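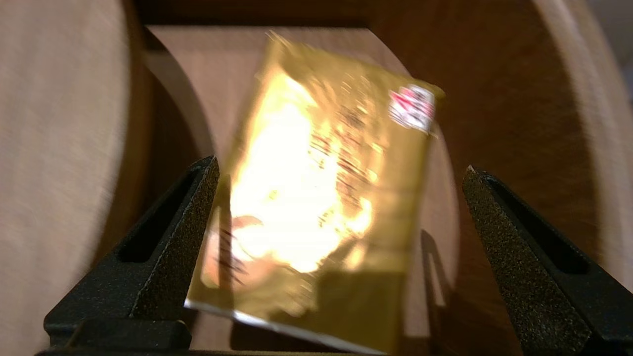

Worum geht's bei Gireo eigentlich? Um Promi-Anekdoten, also um die kleinen, schrägen Geschichten, die am Rande von Dreharbeiten, Tourneen und Preisverleihungen passieren und die sonst nach einem Tag wieder vergessen sind.

Angefangen habe ich in meiner Küche in Grolldale, mit einem Newsletter namens Bitik und einem ganzen Stapel alter Fernsehzeitschriften (die stehen heute noch im Flur, sehr zum Leid aller, die zu Besuch kommen). Damals lasen 301 Leute mit, und ich war völlig aus dem Häuschen! Inzwischen schreiben wir zu zweit, im Archiv liegen über 700 Geschichten, und Bitik gibt's immer noch, jeden Donnerstag frisch ins Postfach.

Was ihr bei uns nicht findet: Trennungsgerüchte, Krankheiten, Paparazzi-Kram. Mag ich nicht lesen, will ich auch nicht schreiben. Lieber erzähle ich, wer am Set die Requisiten mitgehen ließ oder warum ein Duett dreimal neu aufgenommen werden musste. Wenn wir für etwas nur eine einzige Quelle haben, steht das dabei.

Im Oktober machen wir wieder unsere Lesernacht im Café Rainer, mit Quiz und viel zu lauter Neunziger-Musik. Karten gibt's über den Newsletter.

Fehler entdeckt? Her damit! Korrekturen stehen bei uns immer direkt unter dem Text, mit Datum. Zuletzt geändert habe ich diese Seite am 9. April.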